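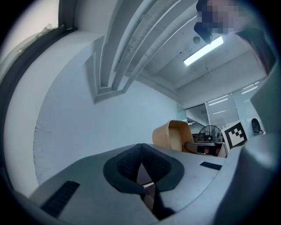
Home Projects News People Downloads Contact

Filed under: Robot Learning, Lab News

3 min read

1 December 2025

We finally have a result I can talk about! If you've been following the Wevska project since we started it in September, you know the idea: teach a robot arm to handle everyday stuff by recording people doing it with grippers in their hands. There's no robot in the room while we record, which makes the whole thing a lot faster (and a lot easier on my nerves).

As of this morning we have 2,056 recordings. I'd been aiming for 2,000, so I'm pretty happy, and we only stopped because the disks were getting full. Most of them are simple household jobs with containers: pick up, tilt, turn, put down, hand over from one side to the other.

The part I was most curious about was the two-handed work. One-handed grasps were already going fine back at Orkberg, but anything wide and shallow kept giving the arms trouble. They'd grab one side, lift, and the other side would swing away. 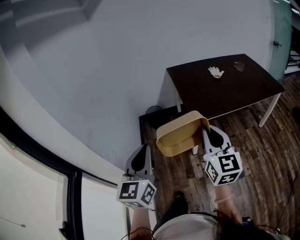

So we trained the Gashaw model two ways. The first got only the wrist views, the ones from the grippers themselves. The second got those plus a view from head height, looking down at both hands. Same tasks, same training time, 3 runs each. The version with the head view was clearly better at keeping a basket level during a lift, and it did it with only 800 of the recordings! I really thought we'd need the full set for that.

It still has bad days. Thin rims are hard, and see-through things are worse (I have watched a robot arm reach for a clear cup and close on thin air more times than I'd like). Fast tilting is also shaky, and I don't have a good answer for that yet.

Next up is moving the trained model over to the Prustska arms, which have shorter fingers, so we'll see how much carries over. I'm also cleaning up the recordings so other groups can use them. The write-up is half done, the plots are mostly done, and I'll post both on the Downloads page once they're ready.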